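The Tidy-Up

I got the job at Troria because I told them I was good at putting things away, which my mother would have laughed at for a week. It was February, I was skint, and the advert said no experience needed. Birov isn't a big place (there's the cannery and there's Troria and that's your lot), so I put on a clean shirt and went.

What they wanted was chores. Thousands of them! You held a gripper in each hand and you picked up socks, hung coats, wiped tables, did all of it with two fingers a side like a very careful crab, and Fakir was meant to learn from it. Fakir lived upstairs. It had folded 585 towels by the time I arrived, and I saw a few of them. I've seen worse, but only from my brother.

My first week I dropped everything. Keys were awful. Zips were worse, and I once spent 17 minutes trying to get a glove off a radiator while the supervisor ate a yoghurt and said take your time. By spring I could do a button. I started reaching for things at home with my thumb and finger stuck out, and I'd stand there in the kitchen pinching at the cereal like a fool.

I was allowed up to see Fakir on a Friday, and they'd left it a kitchen chair with a coat thrown over it. It got the coat. Lovely, clean lift, I nearly clapped. Then it stood there holding the thing, because there was a scarf on the hook already and the hook wasn't supposed to have a scarf on it. I counted to sixty and went for my bus. When I came in on Monday somebody had moved the scarf, and the coat was up, and on the whiteboard it said 2000 hangs, well done all.

Well, I'd have moved the scarf. I kept thinking that on the bus, quite crossly, as if it had been rude to me. Then I got home and there was a heap of ironing I'd been walking round since Easter, and I walked round it.

Bags were my next lot, and I'd asked for them, heaven knows why. A bag won't stay the shape you left it, and the straps go wherever they like. I wore my PERFECTION shirt that morning, got a gripper in each hand and squared up to a black leather one sitting on an office chair with its straps flopped across the top. There was an orange cloth all crumpled on the table next to me, and I remember thinking, you can wait your turn. Then I went for the left strap.
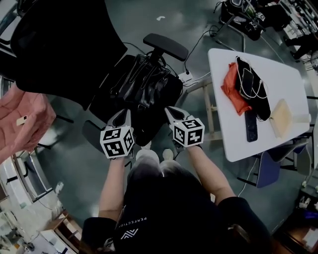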